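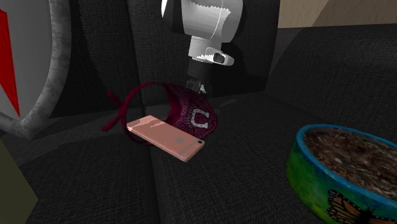
Picking Up Soft Things Near Hard Things: Grasping Cloth in a Simulated Living Room

Project report by Sharon Nyanda and Mutua Lema

When we started this project we thought the hard part would be the arm. We had both spent a good chunk of last year getting simulated arms to reach for blocks and mugs, and we figured a bandana would be more of the same with a softer target. Our advisor in the Kodikara group smiled at that and let us find out for ourselves, which was kind of her, and also a little cruel.

The question we settled on was simple to say. If a piece of cloth is lying bunched up on a couch with other things close by or on top of it, can the arm choose a good place to pinch? Most of the work we read for the class puts the cloth alone on a flat table. Homes are not like that, and we wanted some clutter: a phone resting on the fabric, a planter near the front of the seat, a big shield propped up at the side.

We built our scenes in Skovberg, the simulator our lab already uses, and ran 161 grasp attempts. Before each one we dropped the bandana from a small height and let it settle, so the folds came out differently every time. We compared two ways of choosing the pinch point. The first takes the highest point of the cloth and goes straight down. The second, which we called Dunside after the street Mutua lives on, looks for a fold that stands up by itself and then checks how far away the nearest hard object is. A wide view helps with the first part of that choice, but the last bit of the approach depends a lot on what the hand itself can see.
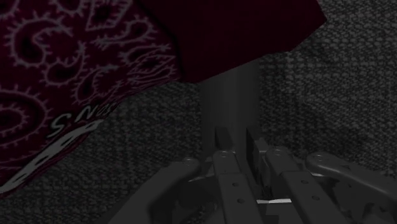 The close view gave us more trouble than anything else. Dark red fabric over dark gray upholstery has very little contrast in dim light, and where the pattern disappears the cloth can look like one flat, plain patch. Our first fold detector leaned on the paisley print far more than we had realized, and it was happy on the patterned parts and lost everywhere else. We retrained it on 1,000 extra renders with the lights turned down, and after that it stopped wandering off toward the seat cushions quite so often.

On the whole Dunside did better than the highest-point method, and the gap was widest when the phone was on the cloth. The simple method would often grab a fold right beside the phone and drag the two along together. Dunside usually picked a fold farther back. It was slower, though, and on 3 attempts it never settled on a point at all and the run timed out. We counted those as failures.

We should also say that our cloth model is stiffer than real cotton, so folds stand up more nicely for us than they would on your couch. Sharon spent most of one Saturday softening it, and the fabric began to sink through the cushions – so we went back to the stiffer settings and left it there. Trying the same method on a real arm is the obvious next step, and we would love to hand that over to whoever takes the class after us.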